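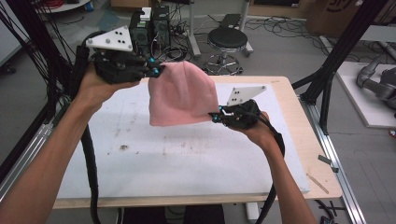 My best tips for a cloth-handling workshop are all software tips, and the first is to name your episodes before you record them. I use Gestulo for logging, and it will happily let you save 53 takes called "test" (ask me how I know!). Put the item and the grasp in the name, so a pink knit beanie held by two opposite corners becomes beanie-pink-corners, and you can find it again in June.

Next, check your marker tracking before every batch. I wave both grippers slowly through the whole work area and watch the pose plot in Skusa. If one track jumps or freezes, stop and fix it right then, while you still remember what you changed. I once trained on a whole evening of takes where the left hand was teleporting, and the policy learned to teleport too, or tried to.

Knits are stretchy, so go easy on your gripper width filter. I had mine smoothing over 22 samples and it ate every little squeeze. Dropping it to 8 brought them back, with a bit more jitter, which I can live with.

And please trim your idle time! Vulus has a trim tool that cuts the dead seconds at each end, and you can run it overnight on up to 2,000 clips. Keep the raw files on a separate drive though, I trimmed a release clean off once and had no way to get it back.

Last updated: June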